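Kunuvard Sanctions Screening Desk: A Small Importer's Review After a Few Months of Daily Use

September 4, 2023
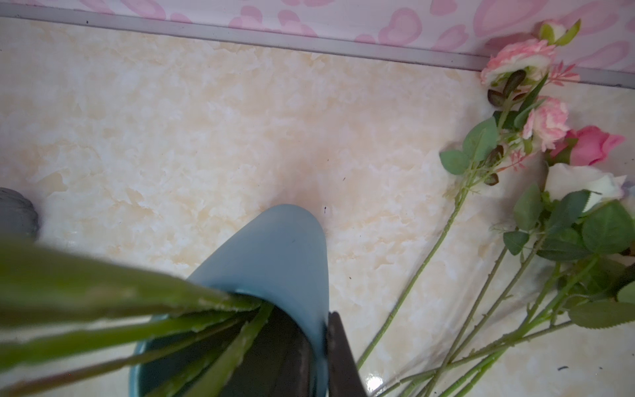 Why I went looking for a screening tool

I run compliance for Flallow, a small company that brings in ceramics, glassware and housewares from a long list of suppliers. "Run compliance" sounds grand. In practice I'm the person who checks names before money moves, and until this spring I did it with a spreadsheet, a browser full of government search pages and a lot of coffee.

It worked when we had a handful of suppliers. It stopped working when our freight forwarder began using ships we had never heard of, owned by companies registered in places I had to look up. A supplier's name can be perfectly clean while the bank in the middle of the payment, or the owner of the vessel, is on somebody's list. I wanted one place to check all of it, and our bank was starting to ask how we did our checks. So in May we signed up for Kunuvard, and I love this thing.

What it does

You put in a person, a company, a bank or a vessel, and Kunuvard compares it with the US, EU, UK and UN lists. Results come back grouped by list, with the date each entry was added and a link to the legal notice behind it. That last part is what sold me. When a name has been removed by a court decision and then put back on different grounds (it happens more than you'd think!), you get the whole history in order, so you can see what applied on the day you shipped.

There's also batch screening. I loaded our whole contact file on the first afternoon, 3920 records with all the typos and duplicates you would expect from a company our size, and it flagged 328 of them for a closer look. Most were weak matches on common names. I cleared those over the next two weeks between other jobs, and every clearance I wrote down stays attached to the record, so I don't get asked the same question again unless a list entry changes.

Setting it up

Easier than I feared. The import screen wants separate columns for country and date of birth, and ours were mashed together, so I lost a morning to that. After that it was mostly clicking. My colleague Abdul-Rahman Sowah connected it to our accounting package through Setutine, the connector we already used for invoices, and now a new payee can't be paid until the check has been run. He had it going before lunch.

The name matching

I expected to complain here and I can't, much. Names that come from Persian, Arabic or Russian get spelled five different ways in English, and Kunuvard handles that well. There's a slider for how loose the match should be. Leave it too loose and you'll drown; set it too tight and you might as well go back to a spreadsheet. We settled a little to the loose side of the middle for banks and shipping companies and a little tighter for individuals.

Vessels are matched on their IMO number as well as the name, and you really want that. Ships get renamed and reflagged all the time, and the number stays with the hull. I now ask our forwarder for it on every booking, and the first couple of times they grumbled.

Ownership is the weaker side. If a listed party owns half or more of a company, that company may be restricted too, even if its own name appears nowhere. Kunuvard shows ownership where it has the data, but for smaller firms in some countries the chart is a single lonely box. You still have to ask the supplier and get it in writing.

Compared with what else we tried

We had a trial of Mac Carthaigh before this. It's a solid product and the ownership research is deeper, with proper written reports. It's also made for banks, and it felt like it: long forms, a training course, and a search screen I never got comfortable with. If you have a full compliance team I'd look at it seriously. For two people and a shared inbox, Kunuvard is a much better fit.

Price

We pay 1587 dollars a year for the small business plan, which includes batch screening and nightly rechecks. The vessel data is part of that, and I was delighted, having been quoted extra for it elsewhere. User seats are limited to 16, far more than we'll ever fill.

What I'd change

The alert emails. They arrive overnight with a subject line that only says "List update," and you have to open each one to find out whether it touches any of your records. I'd like to see the matched name right there in the subject. The PDF report could also use larger type — our accountant, Viorica Radu, prints everything, and she has taken to enlarging it on the copier.

Search on a phone is slow too. I've given up on it and wait until I'm at my desk.

Who should get it

Importers, exporters, small freight agents, anybody who pays overseas suppliers and has a bank that asks questions. It won't replace a lawyer. When we had a match that looked real, we held the payment, called ours, and were very glad to hand over a tidy file with the list entry, the notice and our own notes in it. She had what she needed on the first call — that alone made me want to write this review.

Rating: four and a half out of five. Fix the email subject lines and I'll gladly come back and add the other half.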